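Progress report: Jarix schema migration tool
Period ending December
Prepared by Lawal Jibrin for Kálmán Illés

Summary: the tool now handles rollbacks on all supported databases except Toko. Spending is within budget.
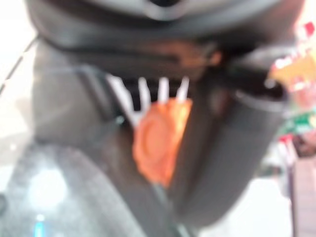
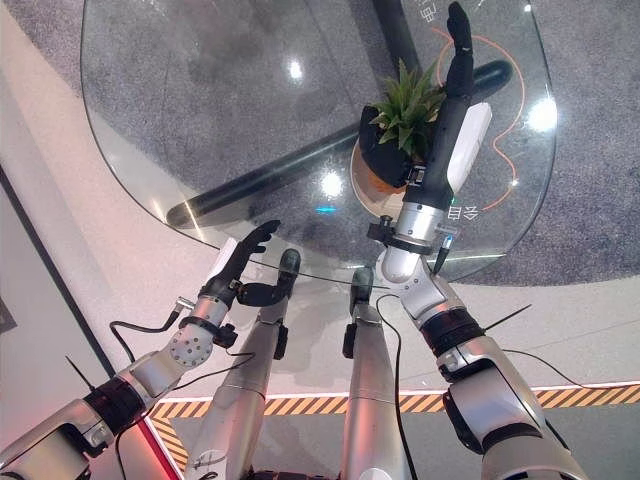 Work completed

Foreign key changes are now applied in dependency order. Before this, a user had to sort the scripts by hand. Anselmo Rengifo rewrote the parser, and 400 of the old migration files load without edits. The 7 that fail use stored procedures — we will convert those by hand.

Kári Ketilsson finished the dry-run mode. It prints the SQL and exits without touching the database.

Problems

Toko locks the whole table when a column is renamed. On large tables this can time out. We have a workaround in testing but it needs extra disk space.

Next period

Finish the Toko rollback.
Write the upgrade guide.
Move the test server to 20 parallel jobs.

We are not asking for a change to the grant amount.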